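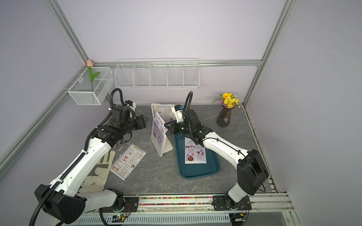 Senthil Namboodiri writes that his front-loader stops with water still in the drum, that he has replaced the drain pump once already, and that the new pump hums in the same way the old one did.

A pump that hums is receiving power. In most cases the impeller is blocked, or the water has nowhere to go. Check the following before ordering a second pump.

## Drain filter

1. Unplug the machine and close both supply valves.
2. Open the access flap at the lower front. On the older Diekmann models the whole kick panel comes off with two screws.
3. Lay a towel and a shallow baking pan under the filter. Use the small emergency hose if there is one. Let the water run out in stages and put the plug back each time you empty the pan.
4. Turn the filter cap counterclockwise a quarter turn at a time. If it sticks, do not use pliers on the grip. Warm water poured over the cap usually softens the detergent scale.
5. Look into the housing with a flashlight. The impeller should turn by hand in small jerks. The jerks are the magnets in the motor and are normal. A free spin with no resistance means the impeller has come loose from its shaft.
6. Wipe the seal and the thread, refit the cap hand tight, and pour a quart of water into the drum to test for drips.

Hair pins, coins and bra wires are the usual finds. Clean the filter every two months, or monthly in a house with long-haired pets.

## Drain hose

Pull the machine out far enough to see the full length of the hose. A kink directly behind the cabinet is common after the floor has been mopped or the machine has been pushed back. Leave 4 inches of clearance at the back.

The height of the standpipe matters. Many manuals give a minimum and a maximum, and a pipe opening 40 inches above the floor is within the range of most household pumps. Much higher and the pump may not clear the column of water. Too low and the machine can siphon itself empty while filling, which looks like a supply fault.

Do not seal the hose into the standpipe with tape. It needs an air gap. Push it in six inches or so and tie it to the pipe with the strap provided.

If the hose is clear and the sink or standpipe backs up during draining, the trouble is in the house plumbing. Run the drain hose into a large bucket with someone at the power switch. Strong flow into the bucket clears the pump of suspicion.

## Sump hose

The short rubber bellows between the tub and the pump gets overlooked. A sock can sit in it and act as a flap valve, so that the machine drains on one wash and fails on the next. Squeeze it from below with the machine unplugged. Anything firm inside should come out through the filter opening or by loosening the clamp. Note the position of the clamp before you remove it. Spring clamps can be reused, but a worm-drive clamp with rust on the band should be replaced.

## Spin problems after a drain fault

Most machines will not go to full speed with water left in the tub. If the selector says 1,000 rpm and the clothes come out heavy, run a drain-only cycle with the drum empty, then spin a medium load of towels. One bath mat alone will throw the load sensor off and the machine will give up after a few tries.

## Ordering parts

Take the model number from the plate inside the door opening, not from the front panel. Front panel names cover several versions. The Stestex pump marked 384 was fitted with two different connectors, and the two do not interchange. Photograph the wiring before you pull it off.

## Readers' notes

**Ilse Strobel:** Our trouble was the pressure tube. It had slipped off the air chamber and the machine did not know it was full or empty. Pushed back on, with a new clip, it has worked since August.

A loose tube gives overfilling as well as failure to drain. Blow gently through it to check for lint. Do not blow toward the switch while it is connected.

**Juwita Ngui:** Is vinegar safe for cleaning the filter housing?

Warm water and dish soap are enough. Repeated use of vinegar is hard on some rubber seals, and it must never be mixed with bleach.

Last revised June 28, 2018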